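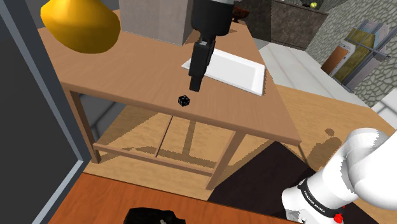
Gillow, 31st October

Terkamance tabletop set: README and rules for use

Maintained by Consolacion Ignacio. Please read the rules before you add episodes or publish results.

Contents

The set holds 391 simulated episodes of small-object handling, recorded in 15 room layouts. In the die episodes the arm has to pick up a small black die from a wooden table and put it in the white tray. Other tasks are listed in tasks.txt. Every episode has its own folder with the rendered frames, the joint log, the gripper log and a short text file giving the instruction.

Everything is rendered. No real arm was used, and nothing in the set says how a real one would behave. Please keep that wording, or something close to it, in any paper or report that uses the set.

Rules for recording

1. Use a layout from the layouts folder without changing it. If you need a new one, send it to Navarro for checking first and wait for a layout number.

2. Leave the background furniture in. Earlier versions had plain grey rooms and we no longer accept those.

3. An episode is cut off at 300 steps. Do not raise the limit for a slow policy.

4. The task object must be visible from the fixed camera at step 0. It may be hidden later by the gripper.

5. Write the instruction before recording and do not edit it afterwards. If the arm did something else, the episode is a failure and is marked as one.

6. Keep failures. A batch with the failures taken out will be sent back.

7. No more than 8 episodes from one random seed.

Rules for marking success

The die counts as placed when it is inside the raised edges of the tray, the fingers are open and nothing is touching it except the tray. A die resting on the edge is a failure. A die dropped from height into the tray is a success but gets the "dropped" tag. Which face of the die is up does not matter.

Two people mark each episode separately. Where they disagree, the maintainer decides and puts a line in notes.txt saying why.

Safety and limits

Joint speed and force limits are set in limits.cfg. They are there so that people get used to working inside them. Do not switch them off to get a better score. If a run goes over a limit, the log shows it and the episode is tagged "over". These stay in the set but are left out of the headline figure.

A policy trained on this set must not be moved straight to hardware. Follow your own site's risk assessment and start at reduced speed with someone at the stop button.

Known problems

Shadows are hard-edged in some layouts. Small dark objects can be difficult to tell apart from the gripper fingers when the two are close together. The Nelia export script drops the last frame of each episode, so use version 2 or later.

Changes

The "dropped" tag is new in this release. Older episodes are being marked again and should be finished in November. Until then, treat a missing tag as unknown.

Corrections go to the maintainer with the episode number and the step.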